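What the open day left out

2023-01-14

I went to the Clusard open day with low expectations and a full thermos, and I came home with the same expectations and an empty thermos. The hall was warm, the staff were kind, and a woman at the door gave me a sticker. I want to be fair to them. I also want to say what bothered me.

The star of the afternoon was Akia, an arm on a bench that is meant to learn small kitchen chores by copying people. Waraporn Yensuk ran the demonstration and did it well. She asked the arm to take a paper cup and set it in a holder. It did. People clapped, and a boy near the front asked if it could do dishes. She said, "Not yet," and the room laughed the way rooms do when they take "not yet" to mean "by spring".

I have heard "not yet" before. At Chiriac in November it was folding tea towels. At Zasinholm a few years back it was sorting bolts, and the fellow in charge told us the warehouse trade would be unrecognizable by now. I drive past their building most weeks. It has a gym in it.

What I wanted to know was what happens when somebody moves the holder. So I asked. Waraporn said a small shift was fine and a big one was a problem, and that they were working on it. Good answer. It should have been on the poster. The poster said "Learns like we do", and I don't know any toddler who needs 1,000 tries at one cup and is lost again when the cup is on the other side of the table.

Yes, 1,000. That figure came from Lamai Luangrath, who was at the side bench where visitors could have a go with the hand-held gripper. You squeeze, the fingers close, and the whole motion is recorded for the arm to study later. I had my turn. It's heavier than it looks, and I dropped my first cup on the floor in front of a family of strangers.

That bench was the most interesting thing in the building, and it had the smallest crowd. Everyone wanted the arm. But the arm only knows what somebody with a sore wrist has already shown it, over and over, for 16 shifts in the case of the cups. Lamai told me they swap people every 2 hours because the work gets sloppy after that.
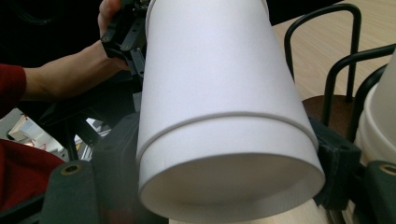
I asked her whether the people who do those shifts get their names on anything. She said she'd never thought about it. I believe her, and I think that says plenty about how the field talks about itself. We hear about the machine that teaches itself. We don't hear much about the wages bill.

My neighbour, who came along for the free parking, thinks I'm being a grump. He says every useful machine started out clumsy and costly, and he's right, as far as that goes. So did a lot of useless ones. The labour behind the cup trick is real, skilled and dull, and if a company wants my tax money for the next stage (Clusard is applying for a grant, according to the handout) then I'd like that labour in the budget and on the stage.

The handout, by the way, runs to 14 pages. The recording work gets one paragraph, on the page with the bus times.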